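The Back Pantry: Rotating What You Stored Before It Stores Itself Forever
Posted by Lejla Ionescu, 11/11/2019
Filed under: Food Storage, Pantry, Grumbling

Most people who write about emergency food tell you what to buy. Buying is the fun part. I'm going to talk about the part where you go back into the closet in September and find a can of pumpkin that is older than your dog. 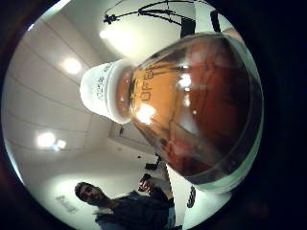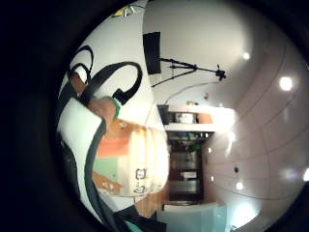
The bottle comes first, the small orange, salmon and mint box second.

I keep two kinds of stock. The front pantry is what we eat from. The back pantry is a hall closet with shelves, and it's supposed to hold enough to feed four of us through a bad ice storm with the road closed. For a few years it mostly held things I'd bought on sale and disliked. If you've ever looked at a shelf of canned beets and thought "well, we'd be hungry enough," you know the kind of planning I mean.

What follows is how I run it now. It takes me part of a morning, twice a year, plus whatever time I spend looking for the marker.

Date everything on the front, in fat marker
The maker's date is printed on the bottom, in pale gray, across a seam. Write the month and year yourself, big, on the side that faces you. I write the date I bought it on the left and the date I want it gone by on the right. Anneliese Lammers, who got me into this whole hobby and whose closet looks like a small hardware store, uses painter's tape on glass so she can peel it off and reuse the jar. I tried masking tape instead. Masking tape left on a jar for a year becomes part of the jar.

Load from the back
New goes behind old. You've heard this. The trouble is that your shelf is deep and your arms are full and it is so easy to just set the new cans down in front and promise yourself you'll fix it later. So unload the old ones onto the floor before you go to the store. You'll trip over them when you get home and you'll have to deal with it.

Shallow beats deep
My closet came with shelves two feet deep, which is a fine depth for quilts. For food, things go in there and are never seen again. I split each shelf with a board set on edge and put long, narrow trays in the front half. The trays are the Tikden ones, and any brand will do as long as you can pull one out with one hand. The back half gets the stuff that doesn't care how long it waits: salt, paper plates, the camp stove I am a little afraid of.

Bottles get their own low shelf
Oil, vinegar, syrup, soy sauce, anything tall and liquid. Low, because they're heavy, and because a bottle falling from knee height usually lives. Stand them upright in a tray with a lip, and put an old dish towel under them. Wipe the neck and cap before you put a bottle away. Ants can read a label through a closed door.

Cooking oil is the one that catches people. It goes off quicker than you'd think, and it goes off quicker still in a warm closet. Smell it before you fry in it. If it smells like crayons, it's done, and please don't pour it down the sink. Into a jar with a lid, into the trash.

Boxes are for mice
I mean that cardboard is a very good container right up until something chews it. Dry goods in thin boxes go into a lidded bin or a big glass jar. Cut the cooking directions off the box and drop them in with the food. You will not remember how much water the rice mix wants, and the internet may be out, that being the whole idea.

Little boxes (tea, matches, bouillon, gelatin, yeast) get lost in a big bin, so I stand them on end in a shoebox like file cards. Matches go in their own jar. Don't put matches in with the tea. Ask me how the tea was.

The eleven-can rule
I settled on no more than 11 cans of any one thing. There's no science in it. Eleven is how many fit in one row of my tray. Before the rule I owned over 200 cans, and a shocking share of them were kidney beans. We are not a kidney bean family. My husband ate chili that winter with the face of a man paying off a loan.

Eat from it on purpose
Pick one supper a week that comes entirely from the back pantry. Ours is the night when nobody has been to the store anyway. You find out fast what your people will eat. We learned that the kids like canned pears and won't touch canned peaches, that Yordanov tomato soup is better with half the water, and that instant mashed potatoes are fine if you don't announce them.

Whatever you use goes on the list on the inside of the closet door. Paper list, pencil on a string. I have tried a spreadsheet. The spreadsheet and the closet stopped speaking to each other after a month.

Check the cans while you're in there
Toss anything bulging, leaking, badly rusted, or dented sharply along a seam. A shallow ding in the side is okay. If a can spits when you open it and it isn't the kind of thing that should spit, out it goes, and no, don't taste it to see. I have an uncle who tastes it to see. He has had a long life and a number of bad evenings.

Give it away while it's still good
Anything with a few months left that you know you won't get to should leave the house now. Call your food pantry first and ask what they take. Ours turns down anything past date and anything in home-canned glass, and who can blame them? Last fall I took in 7 bags. Six of them were, yes, kidney beans.

A few odds and ends
Keep a manual can opener in the closet, tied to the shelf. Tied. The Baltico one I bought ten feet of cord for has been there since, unlike the three before it.
Sniff your flour. Whole wheat goes stale long before white.
Brown sugar that has set like brick can be grated. It's a workout.
Keep pet food on the same list as people food. The dog eats in an ice storm too.
Water gets dated like everything else, and it's heavier than you remember, so store it on the floor.
Put a flashlight on a hook at the door. You're most likely to need this closet in the dark.

Next time I'll get into first aid kits, and why mine had four thermometers and no bandages. If you have a use for kidney beans that isn't chili, the comments are open.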